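Storage and Tidying
Can a Machine Do It Yet? Lidded Boxes

Updated 2019-06-21

Readers of the storage pages keep asking which chores can be handed to a machine. Vacuuming a flat floor, yes. Mowing a fenced lawn, yes. Closing a plastic storage box, not in any product you can order for a house. The notes below cover why the lid is hard, what to buy if you expect to automate a shelf or a stockroom later, and how to close the things properly in the meantime.

What the job consists of

A clear box with a hinged or loose lid and clip latches needs four separate actions. The lid is brought over, the rim is seated all the way along, the latch is swung onto its catch, and the latch is pressed until it snaps. A person does the first three without looking much. A machine has trouble with each for a different reason.

Seeing the box. Clear plastic is close to the worst material for a depth camera. The camera reads the table through the wall, or reads a reflection of the ceiling light as a solid edge. Frosted rims are easier because they scatter light. If you label boxes, put the label on the short end, flat, near the latch. It gives a camera something fixed to find and it helps people too.

Holding the box. Thin walls flex. Squeeze at mid-height and the rim bows out, and then the lid no longer fits the rim it fitted a moment ago. Hold low, near a corner, where the molding is stiffest. The same applies to hands.

Pressing the latch. A clip latch gives almost no resistance until the last bit of travel, then a lot, then none. A simple two-jaw gripper without force sensing either stops short or shoves the whole box across the table. Two arms do better than one: one braces, the other presses.

Most current work on this uses hand-held grippers. A person wears or holds one in each hand and does the chore with only the gripper's fingers touching the work, and the motion is recorded for a machine to learn from later. It is slower than bare hands. Thin rims and small tabs are where the difference shows most.

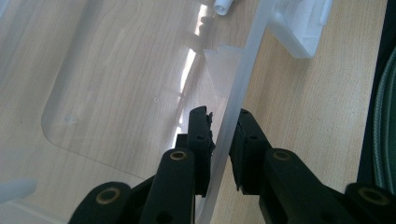
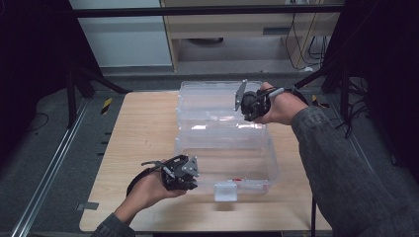
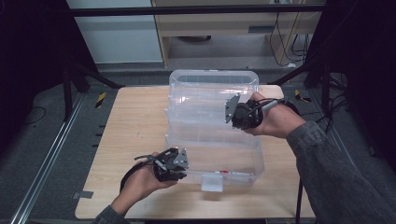

Clear plastic storage box on a light wooden table, with hand-held grippers. First: gripper open on either side of the frosted rim. Second: lid open. Third: lid closed.

Choosing boxes

The box matters more than the machine at this stage. We keep the Trendel and the Koivisto clip boxes in the workshop and the Brular ones in the pantry. From the point of view of a gripper, or of anyone with stiff fingers, they rank as follows.

Koivisto. Loose lid, deep rim. The lid drops over and centers itself if it is within a finger's width of correct. Latches are stiff when new. Best of the three for a machine.

Trendel. Hinged lid, shallow rim. The hinge takes care of alignment, but the lid tends to stand up past vertical when open and has to be pulled forward before it will fall. Easy by hand. Awkward for a gripper that can only pinch.

Brular. Loose lid, soft plastic, rounded corners. The lid can sit with one corner proud and still look shut. Not recommended for anything stacked.

Whatever you buy, buy one model. A machine taught on one latch does not carry over to another latch very well, and mixed lids waste time for people as well.

Closing a clip lid properly

1. Check the contents are below the rim. Most lids that will not close are resting on something.
2. Put the box on a flat surface at waist height. Not on carpet; it rocks.
3. Bring the lid down at the hinge side first, or at the far end if there is no hinge.
4. Run a thumb along each long side.
5. Seat the latch on its catch before pressing. A latch pressed from the wrong angle whitens at the fold and will crack there.
6. Press at the middle of the latch, not at the tip.
7. Lift the box slightly by the lid — only if it is light — to confirm the latches hold.

Gripper pads

For those who build or borrow equipment: soft pads are consumables. Box rims are narrow and load the inner face along a line, so torn foam or rubber on that face is a thing to look for before every session. Metal finger plates last longer but slide on smooth plastic and leave scratches. A strip of grip tape on the plate helps with the sliding. Replace it when the edge lifts.

What it costs to wait

The Feltance bench arm, the cheapest we would consider for a shop, lists at 3000 dollars with one gripper. A second arm adds 2000, and you want the second arm for latches. For that money it will move closed boxes from a bench to a low shelf all day, provided the boxes are always in the same spot. It will not close them reliably. In our May trial the usual failure was a latch resting on its catch, unsnapped, with the arm reporting the job done.

For a stockroom, the reasonable split today is people on lids and machines on carrying. For a house, wait.

Related pages: Cleaning scratched clear plastic. Shelf spacing for stacked boxes. Replacing a broken latch.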